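Psychology of Everyday Memory: Notes for Session 7
Forgetting, and what it is good for
Reading time: 7 minutes

Welcome back! Last session we got as far as short-term memory and then ran out of clock just as the arguing got interesting. Please have your own notes from that evening beside you, as I'm going to lean on them a fair bit.

Where we left off

We had split remembering into three jobs: getting something in, keeping it, and getting it out again. People usually blame the middle one. "It's gone," we say, as though the memory were a coat left on a train. But quite a lot of ordinary forgetting is trouble with the first job or the third, and I want to spend most of this session on those two (they're the ones you can do something about, for a start).

Job one: it never got in

Try drawing a coin from memory. Which way does the head face? Where does the date go? Most people make a terrible mess of it, and these are people who have handled thousands of coins. We take in enough to tell one coin from another, and the rest washes past us.

The same goes for keys. When you can't remember where you put them, you probably weren't attending when you put them down. You were thinking about the phone ringing or the shopping. There is no memory to hunt for! This is a great relief to many people in the class every year. Several of you told me in the first session that losing your glasses frightened you, and I understand why, but a lapse of attention in a busy kitchen is a very common thing in people of every age. (If something about your memory really is worrying you, or someone close to you has noticed a change, do go and talk to a doctor. A course handout can't tell you anything about your own case and nor can I.)

Try this at home: for one day, say out loud what you are doing each time you put your keys down. "Keys on the hook." You'll feel daft. It works remarkably well for most people, and I'd love to hear how you get on.

Job three: it's in there, but it won't come out

This is my favourite part of the whole course, so forgive me if I go on a bit.

You all know the feeling of a word on the tip of your tongue. You may know its first letter, how many beats it has, even a word that sounds like it, and still the thing itself won't come. Psychologists have been poking at this since the 1960s, when Brown and McNeill read out definitions of rare words and asked people what they could say about a word they couldn't quite produce. People often got the first letter right. So part of the word was there and part of it wasn't, and remembering turned out to be far less like a light switch than people had supposed.

Names are the worst for this. If I tell you a man is a baker, you get bread, flour, early mornings, an apron, the smell. If I tell you his name is Baker, you get next to nothing. Same sound, same spelling, and yet the job is easier to recall than the name, since it comes with so many hooks. I find this completely delightful and I have told it to everyone I know.

Recall and recognition

Please get these two straight, as we'll need them in the next session too.

Recall means producing the thing yourself. What did you have for dinner last night?

Recognition means being shown the thing and knowing you've met it before. Was it fish pie?

Recognition is usually easier. It's why you can say "oh, that's her!" when an actress walks on, having failed to name her all afternoon. Between the two sits cued recall, where you get a nudge ("it was something with potato on top").

Clinicians sometimes compare these when they assess someone's memory. A person who can't recall a word unaided but picks it up with a hint may be having a different sort of difficulty from a person for whom the hint does nothing. I only mention it so that you see why the distinction matters outside a classroom. Interpreting that kind of result takes training and a great deal of other information about the person.

Context, or why you walked back to the kitchen

You go upstairs, stand in the bedroom, and have no idea what you came for. You go back down and it returns at once. The place where you had the thought was one of the hooks, and you left the hook behind.

The famous study here is Godden and Baddeley, 1975. They had divers learn lists of words either on dry land or under water, and then tested them in the same place or the other one. Divers did better when the place matched. I adore this experiment. Somebody had to write down words at the bottom of the sea! I should add, in fairness, that later attempts to repeat it haven't always found the same pattern, and the size of the effect is still argued over. Hold it lightly. Pencil a question mark in the margin.

A story we'll use again

Some of you asked for the Festard story in writing, so I've put it down as Tihomir Dervishi told it to us. Tihomir grew up in Valtimden and moved away as a young man. For years he would have sworn he remembered almost nothing of the walk to school, past the Ostrowski bakery and over the bridge. Then he was given a tin of Festard boiled sweets, the sort he used to buy with his bus money, and opened it. Back came the walk, the bridge, the boy who used to push him into the hedge, the name of the boy's dog.

Two things to notice. First, none of it had been "lost" in the sense he had meant. Second (and this is where Afshin Parsa put his hand up, quite rightly) we can't be sure all of it is accurate. A memory arriving with great force and a lovely smell feels true. Feeling true and being true are separate matters, and we rebuild memories a little each time we bring them out. Tihomir rang his sister afterwards and she says the dog belonged to a different family altogether.

So what is forgetting good for?

Imagine keeping everything. Every place you have ever parked, all equally bright, all shouting at you when you come out of the supermarket. You need today's space and you need the others to hush. A good deal of forgetting is this kind of hushing, where old and useless versions fade so the current one can be found. It also lets us get the gist. You know what a dog is without having to flick through every dog you've met.

I was very taken with this idea when I first came across it, and I still am. We talk about memory as a bucket with holes in. I'd say it's closer to a good gardener, forever cutting back.

Practice: spacing and testing

Two findings, both well supported, both useful for anyone learning anything.

Spread it out. Four short goes over a week beat one long go, even if the minutes add up the same. It won't feel like it at the time, as cramming gives you a rosy glow that has faded by the weekend.

Test yourself. Close the book and try to say what was in it. Getting it half wrong and then checking does you more good than reading it again with a highlighter.

For the Graltaddale group, who are learning Italian together: put ten words on cards, go through them tonight, again tomorrow, again in 3 days. Cover the English. Say the word before you turn the card over, even if you're guessing.

Before next session

Write 200 words on something you forgot this month and decide which of the three jobs let you down. Bring it along, we'll swap in pairs. Please also keep the keys diary if you fancied the sound of it.

And have a go at the tray game with someone at home. Put a handful of small things under a tea towel, give the other person a minute's look, cover them up and ask for a list. Then do it again, but the second time ask them to make up a silly story joining the things together. 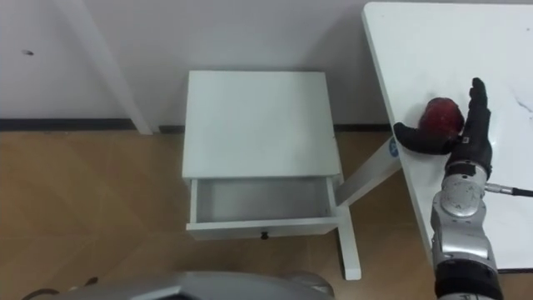

Nearly everyone does better with the story, and the sillier it is the better they seem to do. Jot down which things went missing from the list and where they had been lying on the tray, as we'll start from that next time.

Comments (3)

Marjorie T.
Said "keys on the hook" all day and my husband thought I was talking to him. Haven't lost them since though!

Afshin Parsa
Thank you for putting the divers in with the question mark. Is there anything short I could read on the repeat studies? Nothing too heavy on the numbers please.

Len
The baker one got me. I've been calling my new neighbour Mr Fisher "Mr Angler" in my head for a month.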